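3.2 The quartermaster as author

Historians of the eighteenth-century supply train have long leaned on the manuals, and the manuals are a pleasure to lean on. In them bread arrives, oxen obey, and every river has a ford. The Giltar letter books are less agreeable. They hold 793 items, most of them complaints, and the longest runs to 54 pages on the subject of wet flour.

Baran was the first to treat the collection as military thought and to read it for more than gossip. He argued that the clerks at Giltar had a working theory of delay, although they would have been alarmed to hear it called one. Bielecka replied that they had a working theory of blame. Both readings survive the evidence, which says something about the evidence.
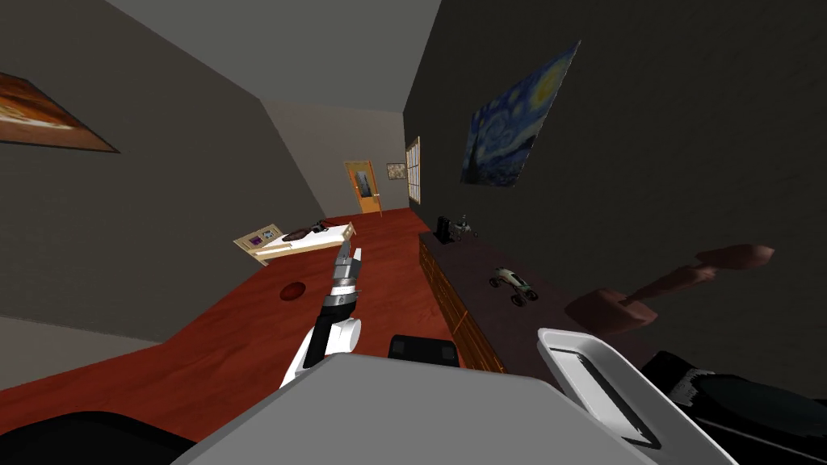
The July letters are the best test. A column of 600 men was ordered to Laskowska with rations for a march of two days. The order says nothing of the carts, and the carts, left to themselves, went to Heladov. Figure 1 gives a view of an interior; the routes are discussed in Section 4. What matters for the present argument is the language of the letters that followed. The commander writes of "friction among the wagons." The clerk writes of a bridge, names it, and asks who was supposed to mend it.

We side with the clerk, though with less enthusiasm than Bielecka does. He had his own reasons for bringing up the bridge, having been paid to inspect it the previous spring.

Figure 1. Interior with wooden door and framed pictures (computer rendering).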